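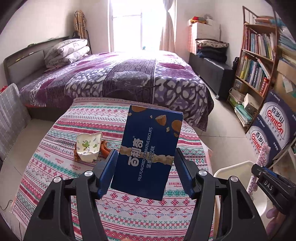
mossytrack wrote:

Don't think you can fix it with a longer lead. Ours pulled worse on the flexi than on anything else, it learns that pulling makes the line come out. Get rid of that first, then look at the rest.

dentedkettle wrote:

OP here. Flexi went in the bin last month, should have said. She's on a normal fixed lead now and a Usoreo front clip harness. Two year old collie cross, 4 months with us. Fine in the garden, fine down our road. The second we turn on to the canal path at Hatport she's on her back legs and I'm being towed.

Tried stopping dead every time she pulls. Took us forty minutes to get past the first bridge. Don't see how anyone does that before work.

saltmarsh_2 wrote:

stopping dead did work for us but it was weeks. and everyone in the house has to do it, my other half was letting him drag her to the shop every morning so I was wasting my time

is the harness rubbing? ours went bald behind the elbows with a front clip, had to size up

dentedkettle wrote:

Not rubbing that I can see. Will check tonight.

Other half does stop. Teenager doesn't.

grumbleweed wrote:

Slip lead, up high behind the ears, one correction when she goes past your knee. Sorted in a weekend. All this waiting about is why half the dogs on that path are a pain.

mossytrack wrote:

Strongly disagree with that for a dog that's only been in the house 4 months. You'll stop the pulling and get a dog that's worried about the canal instead. Seen it more than once at Lutberg, people turn up at class with a dog that walks lovely and won't go near a bike.

grumbleweed wrote:

Thirty years of dogs here and none of them worried about anything. Each to their own

mossytrack wrote:

Fair enough, but she asked about pulling in ONE place. At home she walks fine. So she knows how, she's just too wound up on the path to do it. Different problem.

dentedkettle — how far from the canal does she start? Before you can see the water or after?

dentedkettle wrote:

Before. There's a car park and then a gate, she starts at the car park. Whining as well. By the gate she won't take food, not even chicken, and she'd sell the lot of us for chicken at home.

mossytrack wrote:

Right so do the car park. Don't go through the gate at all for a week or two. Walk up and down the far end where she'll still eat, treat by your leg every few steps, go home. Walk her somewhere boring for her proper exercise. When she'll eat at the gate, open it, shut it, go back.

Feels daft. Works better than dragging her along it every day getting more practice at pulling.

saltmarsh_2 wrote:

second this. also go at a quiet time if you can, before 8 there's hardly anybody. and let her sniff!! ten minutes of nose down in the hedge and mine is a different dog

hollowayfen wrote:

Has anyone done the Dehghan loose lead course? Online one. Wondering if worth it, our lad is 31 kilos and I've got a bad shoulder

saltmarsh_2 wrote:

did the first half. videos are good, very short, the bit about turning before the lead goes tight was new to me. the rest you can get off any decent trainer. with your shoulder I'd pay for someone to come out in person tbh

grumbleweed wrote:

Or a slip lead

hollowayfen wrote:

Ha. No thanks, but ta. Will look for someone local

dentedkettle wrote:

Update for those who asked. Did the car park five mornings running. First two were rubish, she just stared at the gate. Yesterday she took cheese about halfway across and walked back to the car on a slack lead. Teenager has been told. Harness was a bit tight under the left leg, saltmarsh you were right, let it out a notch.

Not been through the gate yet. Itching to.

mossytrack wrote:

Don't! Give it another week. Good going though. When you do go through, twenty steps and back out, while its still going well.

saltmarsh_2 wrote:

brilliant, well done both. cheese next to the gate post when you get there, mine still checks his for leftovers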